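News > Crime & Courts > Features

Search stories Search Go

The Lotstead Storage Break-Ins, and the Woman Who Kept a Notebook

By Efe Omoregie

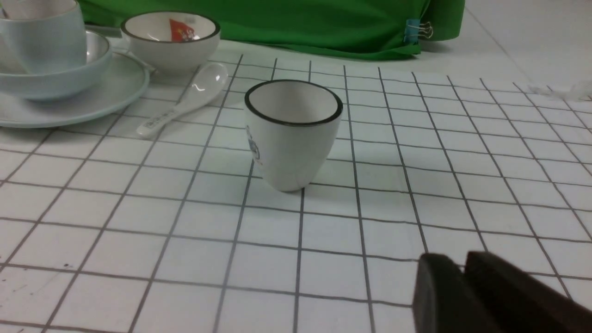
A white cup with a black rim, on gridded paper.

Fifteen units. One night in March. Padlocks cut clean, doors rolled back down so that from the road the whole row looked fine.

Maite Barrios found out at 7 a.m. when she drove in to get a box of winter coats for her sister. Her lock was gone. In its place, a different lock, cheap, brass, closed. Her key didn't fit it.

"I figured I was at the wrong door," she says. "I went back out and read the number twice."

Swapping the lock is an old trick, police will tell you. Buys time. A manager doing rounds sees a lock on every door and keeps walking. Some tenants at Lotstead didn't visit their units for months, and the thieves seem to have known which ones.

How they knew is the part that took the rest of the spring.

We use cookies to keep you signed in and to count visits. Accept | Manage choices

The losses, going by the reports: tools, two bicycles, a trumpet, a box of military medals, a deceased father's watch. Barrios lost a sewing machine and most of her grandmother's dishes. Not the coats. The coats were dumped in the aisle.

Detective Nneka Oyewole got the case and not much with it. The gate camera had been down. The keypad log showed one code used at 1 a.m. and again at 4, and that code belonged to a tenant who was in the hospital that week. Dead end, or it looked like one.

Then Barrios started calling people.

She isn't an investigator. She does payroll for Herrero, the roofing outfit, and she is good at lists. She taped a note to the office door asking anyone who'd been hit to phone her, and she wrote every answer in a spiral notebook. When did you last visit. Who did you tell. Did you ever have help moving.

Twelve people called back. Seven of them had used the same two-man moving crew, hired off a flyer, cash only. The crew went by Kamo.

"I'm looking at the page and my hands are shaking," Barrios says. "I called the detective from the parking lot at work."

Oyewole is careful about how much credit she gives out. She says her office was already looking at movers. She also says the notebook saved her "a good few weeks," and that she made copies of it.

The break, when it came, was the trumpet. A consignment shop called Pastel had it in the window with a tag on it. The owner, Yolanda Manzano, had written down the seller's license number, like she does for everything over fifty dollars. She handed the slip over before the detective finished asking.

A search of a rented garage followed. Officers carried out property for most of an afternoon. One man, 24, was arrested there and a second turned himself in the next mornning. Both are charged with burglary and theft and both have pleaded not guilty. Their lawyer, Rocío Llorente, says her clients did honest moving work and that the keypad code "was known to half the county."

Maybe so. Tenants say codes got passed around all the time, to cousins, to delivery guys. Lotstead has since changed every one of them and fixed the camera. The company didn't return three calls for this story.

Barrios got the sewing machine back. Some of the dishes too, wrapped in somebody elses towels. The watch hasn't turned up. Neither have the medals, and the man they belong to still phones her to ask, even though she has told him to try the detective.

She moved out of the unit in April. Her stuff is in her sister's dining room now, stacked to the window. The next hearing is set for June and she plans to take the morning off and go.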